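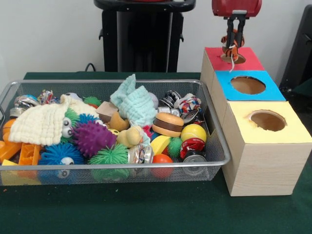 Review: Plutska Two-Finger Gripper Kit

Prepared for the Konerville Shared Workshop equipment library
Published Sep 24, 2021

The Konerville Shared Workshop purchased the Plutska Two-Finger Gripper Kit in July for use on the members' sorting build. This review covers assembly, mounting, daily operation and documentation. It is intended for members who are considering the kit for a project of their own, at home or on the premises.

Scope of the build

The sorting build takes mixed objects from a wire-mesh basket and drops them through round holes into boxes with red, blue and yellow tops. The objects are deliberately varied. Plush toys, spiky rubbery balls, a tennis ball, a rubber duck and crushed aluminum cans all go into the same basket, and the gripper is expected to handle them without a change of fingers. The kit was judged against that requirement, and members with a narrower application may reach a different view.

Contents and assembly

The kit arrives in a single carton with the housing, two parallel fingers, the drive unit, a wiring harness and a bag of fasteners. The fasteners are sorted into labeled sleeves, a detail the workshop would like to see from other suppliers. Assembly took one evening. The only step that required rework was the seating of the drive unit. The printed guide shows it rotated from its correct position, and the error becomes apparent only when the cover will not close. A corrected page is available from the supplier on request and has been placed in the equipment binder.

Mounting requires an adapter plate, sold separately. The workshop used a Macaraeg plate already in stock. It fits, but two of the slots had to be opened slightly with a round file. Members ordering new should confirm the hole pattern before purchase.

Operation

Parallel motion is smooth and repeatable. Soft objects present no difficulty: plush toys compress between the fingers and hold firmly while the arm travels to the boxes. Loose strings and sewn-in tags deserve attention, as they can catch on the rim of an opening during release. The workshop now opens the fingers fully before the arm rises and has had fewer snags as a result.

Round objects are handled adequately. The spiky balls are easier than smooth ones, as the spikes give the fingers something to bear against. Golf balls are the weakest case and tend to roll out when gripped above the midline. Crushed cans vary a great deal with their shape. A can lying on its side is usually lifted on the first attempt — a can wedged under other objects often is not.

A session of 500 picks was run without interruption at the default speed. The housing was warm afterward and no fasteners had loosened. The force setting is adjusted in software on a scale from 0 to 200. The lower part of the scale was suitable for plush and fabric, and the upper part was needed only for cans. The setting returns to its default whenever power is removed, which members should bear in mind when resuming work.

Fingers and wear

The fingers are slender enough to reach into a crowded basket without disturbing too much of the pile. They are also long enough to release an object directly over a hole, and this matters more than was expected when the boxes were built. The smallest opening, on the red-topped box, leaves little margin, and a shorter finger would bring the housing close to the box top.

The finger pads had begun to polish at the tips by the end of the trial. Replacement pads are sold in packs of 2. The workshop also tried a set of Sisport pads, which are softer and hold smooth balls better, but they pick up lint from cloth items and require frequent wiping.

Documentation and support

Apart from the drive unit error noted above, the printed guide is clear. The software reference is less complete and omits the calibration command entirely. The supplier answered two written inquiries courteously, the second after a considerable delay.

Assessment

The kit is recommended for tabletop sorting projects involving light, mixed objects. It is not recommended for members whose work consists mainly of small, smooth or hard spheres, unless they are prepared to fit softer pads. Beginners should allow a full evening for assembly and should read the corrected page first.

The kit may be reserved through the equipment desk. Borrowers are asked to return the adapter plate with it and to note the number of spare pads remaining on the sign-out card.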